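**Felt something at 4 am, but the quake map shows nothing?**

Veronika Oláh

Woke up in Gedik to the bed shuffling sideways. The map says all quiet. Did I dream it, or is there a cutoff?

**Szabolcs Szűcs**

Small ones often wait for a person to check them. Mine in March was a magnitude 2, and it took 273 minutes to show up. I'd filed a report and made soup by then.
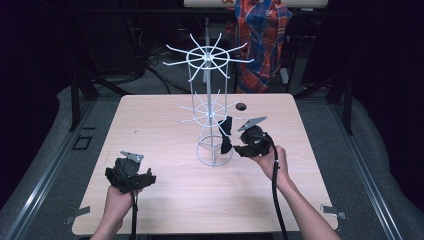
File a felt report anyway, even if you're the only one. They use those to decide what's worth a second look.

**Katalin Gál**

Truck. It's always a truck.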